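首页 > 文档 > 双臂操作 > 教程 > 数据筛选与策略训练

双臂协作任务:示教数据筛选与动作分块策略训练

本页说明如何用Gullent工具链处理一批双臂遥操作示教数据,并训练动作分块策略。前提:两臂已完成零位标定,相机外参已写入配置文件。标定步骤见上一节。

一、数据检查

原始数据共346条。先运行完整性检查,剔除关节数据与图像时间戳错位超过一个控制周期的条目,再剔除中途急停的条目。筛选脚本由Vusumuzi Nkosi维护,默认阈值不建议修改。

剩余条目按夹爪开合信号切段。切段依据是指令值,不要用编码器回读值:夹持薄壁物体时回读值会停在中间位置,容易被误判为未闭合。

二、训练集划分

取200条作训练集,其余通过检查的条目作验证集。划分以录制批次为单位,同一批次不得跨集合。早期版本按条目随机划分,验证误差明显偏低,上机后对不上,该做法已废弃。

三、训练参数

观测输入为固定相机图像加两臂关节角。动作输出为两臂目标关节角与夹爪开度,左臂在前,右臂在后,顺序写反不会报错,请自行核对。归一化统计量只在训练集上计算。

分块长度先取默认值。若接触阶段出现往复抖动,加大分块长度;若一侧夹爪响应迟缓,则减小。每次只改一个参数。

四、接触阶段的检查

眼镜盒一类带铰链的小件,误差集中在两只夹爪同时靠近工件的一小段。回放时应逐帧查看以下各项:

1. 两侧腕部间距是否小于安全值;
2. 夹爪指尖相对盒体边缘的高度;
3. 上方夹爪对盒口的遮挡程度。

遮挡严重时,单个固定视角不足以判断指尖位置,需结合关节角正解结果。Ayanda Dlamini的做法是把正解得到的指尖点投影回图像,与画面叠加比对,脚本在tools目录下。 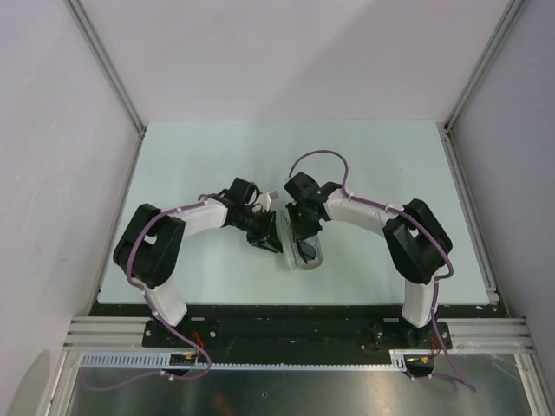

图1 双臂在打开的盒子处会合,右夹爪位于盒口上方,遮住盒体的一部分。

五、上机评估

评估前将速度上限降至示教速度的一半。每个检查点使用同一组初始摆位,摆位表随数据一并存档。记录失败时须注明阶段(接近、接触、撤离),只写“失败”的条目不计入统计。

第167条示教在接触段有一次人工修正,Teodor Kwiatkowski建议保留。去掉后重新训练,接触段验证误差上升,故当前版本仍包含该条。

六、已知问题

线缆余量不足时,腕部大角度旋转会带来附加力矩,表现为末端缓慢偏移。重新训练之前先检查扎带位置。

上一节 | 下一节 | 返回目录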